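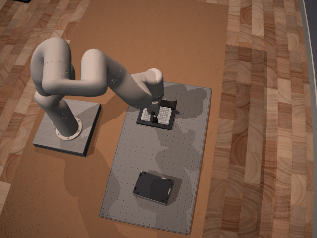 Quick one tonight, I've had a few emails asking how I sort and back up after a travel shoot. So, start to finish, the way I do it. Not the only way. Just mine.

I came home from Tikorico in August with 705 raw files and a head cold. Took me two evenings to get to a finished gallery. Used to take me a month.

## Before you leave home

- Format every card in the camera, not on the laptop.
- Number your cards with a paint pen. Mine are 1 to 6.
- Set the camera clock to local time when you land. I forget this every second trip and then spend an hour fixing timestamps.
- Pack two small portable drives. Different brands if you can.

## Each night on the road

1. Copy the day's card to drive A. One folder per day, named with the place and the day number. So `tikorico-03`, that sort of thing.
2. Copy the same card to drive B. From the card again, not from drive A. If the first copy went bad you'd just be copying the bad one.
3. Open a few files at random on each drive. Zoom right in.
4. Drives go in seperate bags. One stays with me, one stays in the room.
5. Leave the card alone until you're home, if you have enough of them.

Takes fifteen minutes. I do it while I'm brushing my teeth and charging batteries.

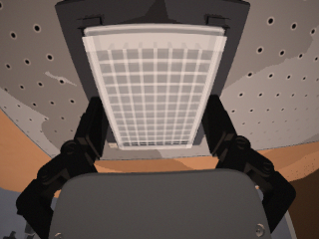
If you're on a long trip and running short of cards, wipe the oldest one first, and only after both copies have been opened and checked. I've never lost a whole day doing it this way. Lost half a morning in Lenum once, before I had the second drive. Market photos, lovely light, all gone. Still a bit sore about it.

## First pass at home

Import the lot. Don't edit anything yet. Don't even crop.

Go through at full screen, fast, one or two seconds each. Only two choices: keep or leave. I use the flag key and nothing else. No stars, no colours. If I have to think about it, it stays unflagged and I move on.

What gets left behind:

- missed focus on the eyes
- horizon so crooked that fixing it eats the edges
- ten versions of the same doorway (keep two)
- anything I only like becuase lunch was good that day

From 705 I had a bit of a fright at how few were left, but that's normal. I aim for 300 or under after this pass.

## Second pass

Sleep on it. Really. I did my first pass on a Sunday and didn't look again until later in the week.

Filter to flagged only. Now view in grid, thumbnails small. The strong ones jump out when they're tiny — good shapes, clear light and dark. The weak ones turn to mush. Unflag the mush.

Then compare the near-twins side by side. Check hands, check the background for poles coming out of heads, pick one. I want 200 or less by the end of this.

## Editing in batches

Group by light. Morning harbour, midday streets, evening.

1. Pick one photo from the group and edit it properly. White balance, exposure, highlights, then shadows.
2. Copy those settings to the rest of the group.
3. Step through and fix exposure one by one. Usually a third of a stop either way.
4. Straighten and crop last.

Go easy on the clarity slider. I look back at my Zarnura album from years ago and everyone looks like they're made of gravel.

## Export and archive

For the web I go 2048 on the long edge, sRGB, quality about 80. For prints, full size, no sharpening until I know the paper.

Archive goes on the big desktop drive plus a copy that lives at a relative's place. Swap that one over whenever you visit. Add keywords before you archive, just place and subject. Future you will be searching through more than 1,000 shots of boats and will be grateful.

Cards get formatted only after the archive copy is done.

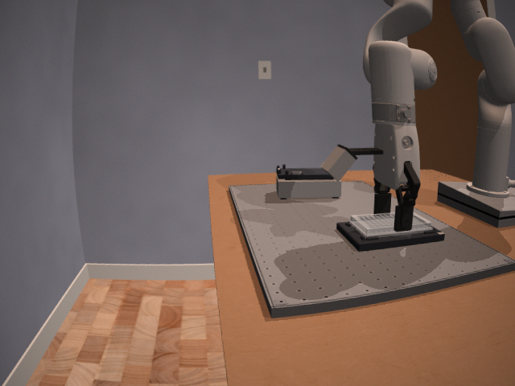

*Wooden table and perforated board, rendered.*

Next up is the Aigner walk, mostly black and white, with some notes on shooting in drizzle. Questions in the comments, I'll get to them when the cold clears up.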